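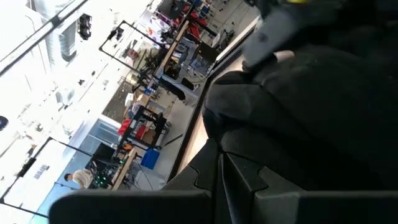
The Dindetti building on Hennessy Street is switching its lights over this fall, and I've been keeping track of what it costs. The old tubes are coming out floor by floor. Bright light matters most in a room like this one, a workshop or a lab, where people look at small parts all day. The offices upstairs can get by with less. Thread.

2/ The building has 463 fixtures. The contractor, Sastodlow, started on the ground floor and is working up. They do the hallways at night and the rooms whenever the tenants let them in.

3/ Each new fixture costs $65 installed. That includes hauling off the old one. The tubes have mercury in them, so they can't go in the regular trash — they get boxed and picked up separately.

4/ Tenants got two choices for color. Most of the offices took the warmer one. The ground floor took the cooler one. I sat under both for an afternoon and prefer the warm, but I mostly read paper.

5/ The dimmers are the weak spot. The first batch buzzed when turned down low. Bruvutell, who made them, sent replacements and the second batch is quiet so far.

6/ Someone asked about the stairwells. Those stay on all night by code, so they should save the most per fixture. There are 19 of them and they're already done.

7/ Power bill: the owner expects to save $400 a month once every floor is switched. I don't have a full month to compare yet. The November bill will be the first one worth looking at.

8/ Still to do: the top floor, the loading dock, and the sign out front. The sign has its own transformer and may need a separate permit. I've asked the city and will add the answer to this thread when I get it.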